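4 Setting up the Famier room thermostat

4.1 Before you start

The Famier thermostat runs on 2 AA batteries and talks to the Jalali boiler receiver by radio. Fit the receiver first (section 3). Its light must be steady green.

Caution: switch off the boiler supply at the isolator before removing the receiver cover.

4.2 Fixing the wall plate

1. Choose an inside wall away from radiators, draughts and direct sun.
2. Mark the screw holes 115 mm apart.
3. Drill, insert the plugs and fix the plate with the screws supplied.
4. Hang the thermostat on the plate and press until it clicks.

Note: on hollow walls, use fixings suited to the board.

4.3 Pairing

1. Hold the button on the receiver until the light flashes amber.
2. On the thermostat, open Menu, then Installer, and enter 648.
3. Select Pair and wait for the word Linked.

Write down the heating times you want for each room before going on to section 5.

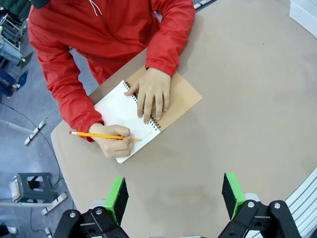
Does the thermostat lose its settings when the batteries are changed?
Settings are kept in memory. Only the clock needs to be set again if the batteries are out for longer than two minutes.

4.4 If pairing fails

Move the thermostat to within a metre of the receiver and repeat 4.3. If the light turns red, clear the receiver as described in section 7, then pair again.

Issue checked by Afaf Hijazi, Rimesthorpe, 22 December 2025.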